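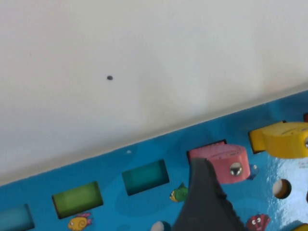 Rosalind Esposito had agreed to review the show before she knew it was made of moss.

"It's moss and light," said the woman at the desk, handing her a price list. "Yulan Dong lets the spores settle on the paper. The paper does the rest."

"And what does Yulan do?"

The woman gave her a kind look, the sort you give a child who has asked where the moon goes.

There were 18 prints in the Kateria that August, all of them brownish. Rosalind walked past them once at normal speed and once slowly, because she was paid by the piece and felt she owed it that. The wall text said the artist worked in partnership with the forest floor. Rosalind had grown up beside a forest floor and could not remember it ever showing an interest.

She found Yulan by the back door, eating crackers out of her coat pocket.

"How many did you throw away?" Rosalind asked.

"Sorry?"

"To get these. If the moss makes them, I figure you just hang what it makes."

Yulan chewed for a while. "Almost 200," she said.

"Because the moss got it wrong?"

"Because they were ugly." She looked over at the desk and lowered her voice. "Number 2 was ugly too. I left it out in the rain at Jallus for a night and it got better. I cut the bottom off."

"That's not on the wall."

"Tsang wrote the wall. He thinks people like it more if I wasn't there."

Rosalind went back to number 2. It was still brown. Toward the left there was a darker patch with a ragged edge, and below it the print stopped sooner than it should have, so that the patch seemed to be sinking. She stood there longer than she meant to. A man beside her told his wife that nature was the real artist, and his wife said she supposed so, and was there somewhere to sit.

"What's it cost?" Rosalind asked at the desk.

"Number 2 isn't listed. The artist wasn't sure about it."

Rosalind wrote that down, the first note she had taken all evening, and went to find out if there were any crackers left.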